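August 27, 2023

The heat did not go away in the night, so I was awake early and came to the room before the others. I pulled down the blinds on the whole window side. One small piece of window stays uncovered, low on the wall, and the light there was already too strong to look at.

Today was cardboard. I have written this word so many times this summer that it looks strange to me now. In July we received the flat panels from Zernia, 187 in one delivery, and I was sure we would never use them all. Now I go to the stack and I can see the wall behind it. The panels have one fold on the top edge and a weak line down the side where the second fold should come. My work is to find out if they can be folded by that line and stand up, or if the paper is too soft and gives up somewhere else.

Mostly it gives up somewhere else. The first panel of the morning was good. The second one bent where it was held, and from this place the wrinkles went out in all directions, like on a shirt which was slept in. I tried to make it flat again with my palm and then with the back of a spoon, which my mother used for paper bags. It helps a little, but the line stays in the cardboard. A paper bag forgives more.
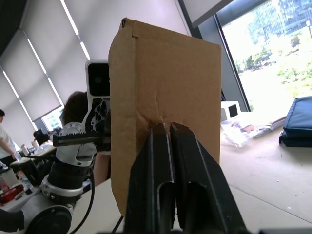 The cardboard standing, with the wrinkles where it is pinched.

I like the color of it very much. It is the same tan as the boxes in which my grandmother kept her winter shoes, and when I bring my face near, the smell is also the same, dry and a little sweet. I did not say this to anybody. It is a strange thing to say at work.

Before noon I spoke on the phone with the woman from Zernia. She asked how many I would like for the next order and I answered too fast, then I had to call again. The old price was 1,075 and the new one is 1,151, for the same quantity and, I am afraid, the same softness. I asked for a sample of the thicker sort. She promised 10 pieces and did not say when. My English on the phone is worse than my English on paper — I say "yes, yes" when I have not understood, and afterwards I sit with my notes and try to guess what I agreed to.

Lunch was bread and two tomatoes from the Vávra shop. The tomatoes were better than last week. I ate outside on the step because there was a small wind, and I read four pages of my book, and then the same four pages again.

In the afternoon I tried to make the fold line deeper before folding. I laid the panel on the white table, put the metal ruler on the line and pulled the spoon handle along it, slowly, two times. This was the best idea of the day. Three panels went over nicely, with a sharp edge. The fourth one I pressed too hard and the top paper opened, so it went to the pile for recycling. I wrote in the notebook: two times, not three, and light hand.

I must also remember to keep the panels standing and not lying. Those from the bottom of the stack have a curve in them now, and a curved panel never wants to stand straight afterwards, it leans like a tired person at a bus stop.

At home I watered the plants and called Jaka, the repair place, about the fan. It is ready but they close at six and I was too late again. So one more night with wet towels on the window. I have a small cut on my thumb from the cardboard, it is nothing, but it hurts when I hold the pen.

Tomorrow: fan, stamps, tea (Wina, the green box), and ask for the ruler with the cork under it.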